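How to plan the budget for a second two-arm set, grippers and spare parts included?
Community help > Buying and planning
Asked 3/25/23

Good day to all. I must prepare a purchase plan for a second pair of robot arms with grippers, and I would be thankful for advice from people who have already made this kind of plan. My plan must be ready before August, when our new budget period begins.

The work is simple table work. We put a cup, a fork and a spoon on a folding table and the arms must handle them. We have one pair of arms already, and I received two offers for the second. The offer from Trutton is cheaper for the arms but the gripper fingers are sold separately, at 123 pounds for one set. The offer from Wellix includes the fingers and the wrist brackets, but the delivery time is 18 weeks and they do not want to split the invoice.

What I cannot find in either offer is how much to keep for parts which wear out. In our first plan I wrote nothing for this and I regretted it. The fingers were the first thing we had to order again.

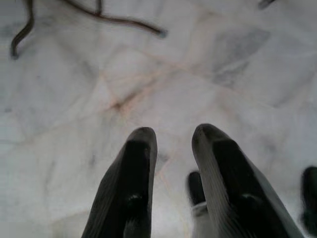
One comment under the question asks if the price of 123 pounds is with or without tax, as Trutton writes it without tax on the first page of the offer and with tax on the last one.

Thank you for this remark. I have looked again and it is without tax. I have corrected my table.

First answer (accepted)

I have made such a plan three times, and the second was the best, so I tell you how that one was organised.

Please divide the money in two parts from the beginning. The first part is what you buy one time: arms, controllers, wrist brackets, cameras, power supplies. The second part is what you buy again: fingers, pads, cables, screws. If you put all in one line, the person who signs will see only a big number and will cut the part which he does not understand, and this will be the spare parts.

For the second part I keep 13 per cent of the hardware price for the first year. It is my own number from my own purchases and I do not say it is correct for everybody. With heavy objects I would keep more.

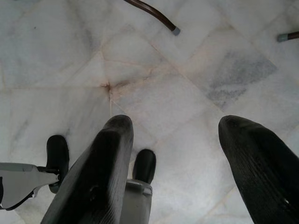

Cables need their own line also. We bought ours from Mirzaei in the length that was in the catalogue, and it was too short when both arms reached forward to the far side of the table. Measure with the arms at full reach, then add the part that goes around the joint, and only then order. We paid the postage two times for this mistake.

About your two offers, I would ask Wellix in writing if the 18 weeks start from the order or from the payment. In our case it was from the payment and we lost a good part of the summer. If they say payment, you are already very near to August.

One more small thing. Buy the tables and the objects from the same budget. A folding table, plastic cups and cutlery are cheap, but if they are not in the plan, somebody pays from own pocket and later it is difficult to get the money back.

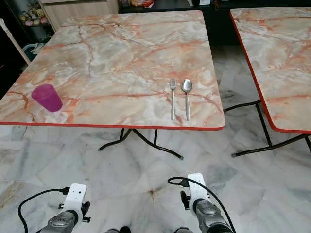
Do both arms need to come from the same seller?
It is better if they do. You can mix them, but then you keep two kinds of spare fingers and two kinds of brackets, and the saving becomes small.

Second answer

Just buy Joltstead, they are fine. We have used them long time.

(A comment below: Joltstead does not make fingers for every wrist. Please check the screw pattern before you order.)

Third answer

I agree with the accepted answer but I want to add the matter of warranty. The warranty on the arm usually does not cover the fingers, as the sellers consider them like tyres on a car. Ask for the list of excluded parts before you compare prices. When I asked for it, the cheaper offer had a list of one full page, and the other had four lines.

Ask also how long they will keep the same finger in production. If the shape changes after one year, your old spare parts can become useless, and sometimes the program must be adjusted too.
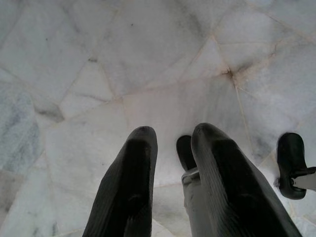
How many spare sets of fingers should be in the first order?
Two sets for each arm are enough for table work with light objects. With the Trutton price it is four sets, 492 pounds without tax, and you can order more when you open the last one.

Is it worth to pay for installation by the seller?
For a second pair, I would not pay it. You have already the first one as a model, so put this money in the line for spare parts.

Edit by the person who asked: I have sent the question about the delivery time to Wellix and I wait for the answer. The line for spare parts is now in the plan with 13 per cent, and the cables are in a separate line, with the length measured at full reach.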